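**Usman announce second album "Fliltside" and share lead single "Dristolthorpe"**

*For immediate release*

Four-piece band Usman have confirmed that their second album, "Fliltside", will be released in July on Jarnwood Records. The announcement is accompanied by a new single, "Dristolthorpe", which is available now on all streaming services and as a limited seven-inch record.

"Fliltside" contains nine songs and was recorded over two winters at the label's own studio. It follows the band's debut, which was released without a launch campaign and found its audience through local radio and a long run of support dates. The new record is the first that Usman have produced themselves.

"Dristolthorpe" takes its name from the village in which the band first rehearsed. It begins with a single organ chord, held for most of a minute, before the drums and two guitars enter together. The lyric concerns a last bus home and a conversation that its two passengers have put off for too long. The vocal heard on the single is the first full take, and was kept at the band's request after several later attempts had been mixed and set aside.

The band said in a statement: "We wrote this one quickly and then spent a year trying to improve it. In the end we went back to the early version, with the creak of the piano stool still on it. The rest of the album was made in much the same spirit, and we are very glad that people will be able to hear it at last." 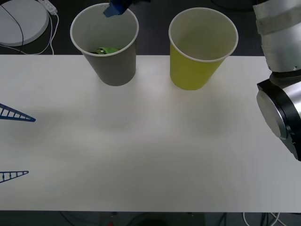
The remaining eight songs range more widely than those on the debut. "Weir Song" and "The Long Field" will be familiar to audiences who attended the autumn dates, where both were played in slower arrangements. "Half Day Closing" is the band's first recording with a brass section, and "Salt on the Step" is sung throughout in three-part harmony with no instruments. The title track closes the album and, at a little over eight minutes, is the longest piece that Usman have released.

Strings on two of the songs were arranged by the band and recorded in the chapel at Dristolthorpe in a single afternoon. The chapel's own harmonium can be heard on "Lamp Oil", where it carries the melody in the second half.

**Formats**

"Fliltside" will be issued on vinyl, compact disc and download. A first pressing of 500 copies on heavyweight vinyl will be sold only through the Jarnwood shop and at the band's own concerts. Each of these copies will include a printed lyric book and a second disc of demo recordings – among them an early version of "Dristolthorpe" with different words. The standard vinyl edition will be available from independent record shops on the day of release.

Orders placed through the Jarnwood shop before release will receive the single as an immediate download. Customers who order the first pressing may collect it in person at the launch concert if they select that option when paying.

**Launch concert and tour**

Usman will perform the album in full at Dristolthorpe Assembly Rooms on the Thursday of release week. The hall will be arranged with seating for 336, and the concert will begin at 8pm. The string players and brass section from the recording will join the band for the whole of the second half. There will be no support act.

A tour of England, Scotland and Wales will follow in the autumn, ending at Jarnwood Hall, which holds 1,472 and will be the largest room in which the band have appeared as headliners. Dates and venues will be published on the Jarnwood website next month. Members of the band's mailing list will be able to buy tickets one day before general sale.

Tickets for the launch concert are on sale now from the Assembly Rooms box office, in person or by telephone. Step-free seats and companion tickets should be booked directly with the box office, which is open from 10am.

**Track listing**

1. Dristolthorpe
2. Weir Song
3. Half Day Closing
4. The Long Field
5. Lamp Oil
6. Salt on the Step
7. Second Post
8. Nearly Harvest
9. Fliltside

**Notes to editors**

Usman formed in Dristolthorpe and have been signed to Jarnwood Records since their debut album. The band's name should be written with an initial capital only and takes a plural verb.

Advance copies of the album are available to reviewers on request. Requests for interviews, press tickets and artwork should be sent to the Jarnwood Records press office. Reviews of the album are under embargo until the week of release – this does not apply to the single.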